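Ticket 469
Subject: Arm stops with fault 78 at door opening of laundry machine, open day program
Opened by: Ute Pfeiffer, Mundden, demonstration group
Assigned to: Aatos Honkanen, Plonurard support
Site: MacPherson hall, ground floor
Priority: high (changed from normal)
Status: closed, one point moved to a new ticket

Description of the problem

We prepare the open day in October and the laundry demonstration is the second station of the tour. The visitors stand behind the tape, the operator puts one piece of cloth into machine 1 and leaves the door open, and the arm should take the cloth out of the drum and put it in a container on the left. After this it goes to the park position and waits for the next group.

Since yesterday the arm stops when the fingers come to the lower lip of the opening. The controller shows fault 78, "contact before target". There is no contact that I can find. I looked from the side with a lamp and there is free space under the fingers. I can pull a sheet of paper through without that it catches.

The fault does not come in every run. In the morning rehearsal it came in the first run and then not any more until the break. After the break it came again in the first run. When I clear the fault and press continue, the arm finishes the work normally. For us alone this would be acceptable, but with a group of guests watching I would like to avoid that I walk in and press a button each time.

What I have tried already:

Restart of the controller. No change.
Restart of the controller and the camera computer together. No change.
Speed of approach reduced to half. The fault came anyway, only later.
Different cloth. The first one was a towel, the second is thin and white. No difference.
Door opened wider. No difference.
New teaching of the point at the lip, a little higher. The fault came at the new point also.

The contact limit is on the delivery value. I did not want to raise it before I asked you, because with visitors in the hall I prefer a robot which stops too often.

I attach the controller log from the morning.

Ute Pfeiffer

Reply from Aatos Honkanen

Hello Ute, thanks for the clear report. Please leave the contact limit where it is.

I looked in the log. The force value is already wrong before the arm gets to the machine. It starts at zero in the park position, and then it grows while the wrist turns down, with nothing near it. At the lip it only needs a small push more to go over the limit. So I do not think the point at the lip is the cause.

Questions:
1. Was something changed on the gripper recently?
2. In which direction does the wrist look in the park position?
3. When does the program set the force sensor to zero?

Reply from Ute Pfeiffer

Hello Aatos, my answers in the same order.

1. Yes. Dale Sawatzky changed the fingertips last week. The old pads were worn and he mounted black pads of another type. He also changed the brackets behind them, because the new pads did not fit on the old ones. I was not at the site on this day, so I asked him and he confirmed it.

2. Up. For the open day we made a new park position, where the fingers point steeply to the ceiling. It was a wish from our safety person, Evangelia Koutsoukos. In the old position the fingers pointed forward, at the height of a child's face, and she did not like it. In my opinion she is right.

3. I had to search for this. The program sets the sensor to zero one time, in the park position, when the operator presses "new group". It does not do it again between runs in the same group. This would explain why the fault comes mostly in the first run, but I do not understand it completely. If the zero is wrong, it should be wrong in all runs?

For the position of the wrist at both ends of the movement:
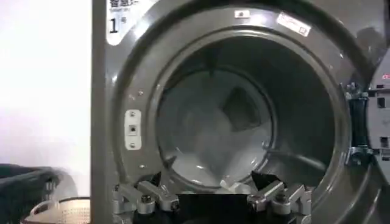 Fingers at the lower lip of machine 1, and next the wrist turned up to the ceiling.

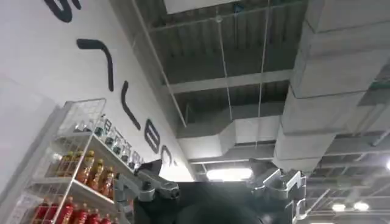 The way between these two positions is one movement with one intermediate point. The wrist turns during the whole way, it does not wait until the arm is in front of the machine. I did not change this from the version which we received from Millanberg, only the park position at the end is ours.

One more observation. I moved the arm by hand control from park to the lip, very slowly, and wrote down the force value at several angles of the wrist. It changes smoothly. There is no jump anywhere, so I think a cable which pulls is not probable. A cable would pull suddenly at one place, at least this is my experience.

Dale asks if he should put the old brackets back. I told him to wait for your answer.

Ute

Reply from Aatos Honkanen

Very useful, thank you. Dale can leave the new brackets on.

The controller subtracts the weight of the tool from the sensor value, and for this it needs to know how heavy the tool is and where its center is. These values are in the payload page. If the tool became heavier and the page still has the old value, the error is hidden when you set zero, but only for the direction where you set it. With the wrist up you set zero. Then you turn it down and the error comes back double, with the other sign. In your old park position the fingers pointed forward, so the turn was smaller and the error too.

About your question why mostly the first run: I see in the log that after you clear a fault the controller sets a new zero by itself, at the place where the arm stands. That is at the lip. From there on the value is nearly correct for the work in the drum. When you press "new group" it gets the bad zero again.

Please weigh the complete gripper if you can, or the old and new parts separately. Then enter the value in the payload page and run the tool identification. The arm needs free space for this, it will turn the wrist through several positions.

Reply from Ute Pfeiffer

Now I understand it, thank you for the explanation with the sign.

Dale had kept the old pads and brackets in a bag, so we could weigh both sets on the kitchen scale. The new set is 211 grams heavier. I was surprised, the brackets look almost the same in the hand.

For the identification we moved the arm away from the machine. It went through without a message. The center of the tool also moved forward, I entered the value from the identification and not the one from the drawing.

Then I repeated my slow movement from park to the lip. The force value stays near zero on the whole way. At the lip there is a very small rest, much below the limit.

We made 78 runs, which is by accident the same number as the fault. I pressed "new group" before each one, because this was the bad case. The result:

Fault 78: two times.
Cloth not gripped at first try: several times, but the program tries again by itself and this is fine for us.
Other faults: none.

So it is much better but not completely gone. Both faults came with the cloth lying directly behind the lip. I think the fingers press on the cloth there, and the cloth is pressed on the lip, so this time it is a real contact and the robot is correct to stop. Do you agree?

Ute

Reply from Aatos Honkanen

I agree. In both cases the log shows a short, steep rise at the end, very different from the slow growth before. This is a real contact.

I would not change a limit for this. Two proposals: the operator puts the cloth deeper in the drum, and the program goes in a little higher and comes down behind the lip. For the second you need one more point. Also please add a zero command after the wrist has turned down and before the arm goes into the opening. With the correct payload it is not strictly necessary, but it helps when the pads are changed again one day.

Reply from Mélanie Gagnon

Hello both, I run the tour on the open day, so I read along here. For the operator sheet, may I write "push the cloth to the back wall of the drum"? The students who help us will follow it word for word.

And a question from my side: if a stop happens with guests there, what can I say and what can I press? I do not want to wait for Ute if she is at another station.

Mélanie

Reply from Ute Pfeiffer

Hello Mélanie, please write "to the middle of the drum". At the very back the fingers reach it badly, Dale tested it.

When the arm stops, the lamp on the controller is yellow. Look at the display. If it says 78, and all people are behind the tape, you can press "clear" and then "continue". If any other number is there, or if the same fault comes a second time in the same run, press "stop" and call me or Dale. Do not reach into the drum while the lamp is yellow - the arm is only paused and still has power.

To the guests you can simply say that the robot felt a resistance and waits for a person.

Aatos, I added the extra point and the zero command. I also wrote the tool weight on a label and Dale has put it on the inside of the controller door, with a note that the payload page must be checked after each change at the fingers. We made a full rehearsal with Evangelia as the guest. No fault 78. She also accepted the park position, with the condition that the tape goes a little further back on the side of the drinks rack.

One point is open, but it is not a matter for this ticket. The picture of the wrist camera on the visitor screen stays frozen for a few seconds after "new group". The robot itself is not affected. I will open a new ticket for it, please close this one.

Ute

Reply from Aatos Honkanen

Closed. Cause: payload values not updated after change of fingertips, made visible by the new park position. Changes at customer: payload page, one approach point, zero command before entry.

For the frozen screen, please attach the log of the camera computer and not the controller log, then it goes to the right group directly.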